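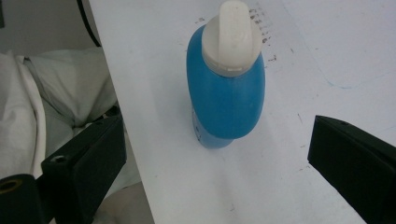
Blue bottle, white cap

Forum > Retreats and Getaways > Kondora spring retreat: shared room or single?

marshhen
Posts: 212
I'm signed up in my head but haven't sent the deposit yet. The Kondora women's retreat in March is five nights at the lodge in Zellgate. It's $1085 if you share a room and $1313 for a single. Meals are in both prices. So is everything on the schedule except the facial and the hand massage, which you book on your own when you get there.

I have never shared a room with someone I didn't know. I'm 58 and I wake up at night. I read for an hour and go back to sleep. At home that's no problem. Has anyone here done the shared room? Did they match you with someone, or is it luck?

Also, is it worth going alone? My sister was going to come and now can't.

pinebrook_mary
Posts: 1940
I've gone twice, shared both times. They send a form with four or five questions. Early or late to bed, snoring, window open or shut, do you mind a light. My first roommate was a great match. The second one said on the form that she didn't snore.

Going alone is fine. More than half the women at mine came alone. They mix the tables at supper so you don't end up sitting with the same three people all week.

quiltedcoat
Posts: 67
Get the single. The difference is $228 for five nights and you will want a door to close by the second day. The schedule is full. Morning prayer, breakfast, a talk, small group, lunch, another talk, free time, supper, evening program. I liked all of it but I'm quiet by nature and I needed somewhere to go.

dovetail77
Posts: 803
I'll disagree with quiltedcoat. The best talks I had were after lights out with my roommate. I had just been through a divorce and I didn't say one word about it in small group. I told her on the third night. We still write. If I'd been in a single I would have gone to bed at nine with a book and gone home the same way I came.

quiltedcoat
Posts: 67
I'm glad it went that way for you. I don't think it's a reason for everyone to share. Some people will talk because they're in the dark with a kind stranger and some will lie there wishing they were home. She says she wakes up and reads. That tells me single.

marshhen
Posts: 212
Both of these help. I think I'm closer to quiltedcoat but I don't want to be the woman who hides in her room.

How big are the small groups?

pinebrook_mary
Posts: 1940
Mine had eight the first year. The second year they were short one leader and put two groups together, so there were 14 of us in a circle, and it was too many. A few people did all the talking. I said so on the comment card and I know others did too. I don't know what they've planned for this March. You could email and ask.

tumbleweed_ruth
Posts: 31
Has anyone compared this with the Caruso weekend? It's only two nights and costs a lot less. I went last fall. It's more about skin care and hair, with a short devotion each morning. I had a good time but it isn't the same kind of thing. If you want rest and some looking after, Caruso does that well. If you're hoping to work through something, two nights isn't long enough.

One warning on Caruso. They sell products at the end and there's some pressure. It wasn't terrible. A woman stood at a table by the door with order forms and you had to walk past her to get your coat.

dovetail77
Posts: 803
That table put me off too. I bought a cream I have never opened.

Kondora has a book table but you pay into a box and there's no one standing over it.

silverlining_4
Posts: 455
I want to put in a word about getting there, which the website makes sound easier than it is. There's a Gultel shuttle from the airport that runs to Zellgate in the afternoon. It makes one trip. If your flight is late you're paying for a car, and it's a long ride up that road. I'd fly in before noon if you can. The shuttle going home leaves at 6:30 in the morning on the last day, and you miss the closing breakfast unless you have your own car.

pinebrook_mary
Posts: 1940
They moved the closing breakfast to 5:45 for the shuttle people the second time I went. It was muffins and coffee in the hall. Better than nothing, but you do miss the closing prayer.

silverlining_4
Posts: 455
I didn't know that. It wasn't done the year I was there.

marshhen
Posts: 212
I can drive. It's six hours for me and I'd stop halfway.

What do people bring? The list they sent says comfortable clothes, Bible, notebook, and "toiletries as needed." I'd like to know what you wished you had.

tumbleweed_ruth
Posts: 31
For any of these, slippers. And your own pillow if you're driving.

quiltedcoat
Posts: 67
A warm layer for the chapel. A mug with a lid. Lotion, the air is very dry up there and the soap in the rooms makes it worse. I'd also bring a small book light, even if you take the single.

dovetail77
Posts: 803
Stamps and some cards. There's one evening where you write to somebody, and the cards they hand out are small. I needed three of them.

Don't overdo the clothes. I packed a dress for the last supper of the week and most people were in sweaters.

pinebrook_mary
Posts: 1940
I wore a dress and so did my whole table. It depends on the year. Bring one nice thing and see.

And book the facial as soon as you check in, before you take your bag up. There's a sheet at the front desk and it fills by supper. The hand massage usually has room until the third day.

silverlining_4
Posts: 455
Check the refund rules before you pay. When I went, the deposit didn't come back for any reason, but you could give your place to someone else if you told them in time. I'd get the current rule in writing.

marshhen
Posts: 212
I called this morning. The woman on the phone was very patient with me. Deposit is not refundable, but I can pass my place on up to two weeks ahead. Small groups are capped at nine this year. There were two singles left and I took one. I asked to be put at a mixed table for every supper so I can't talk myself out of it.

Thank you all. I'm driving up a day early and staying in town, so if anyone else is going in March, send me a message and we can have lunch.

tumbleweed_ruth
Posts: 31
Sent you a message. I'm on the wait list for a shared room.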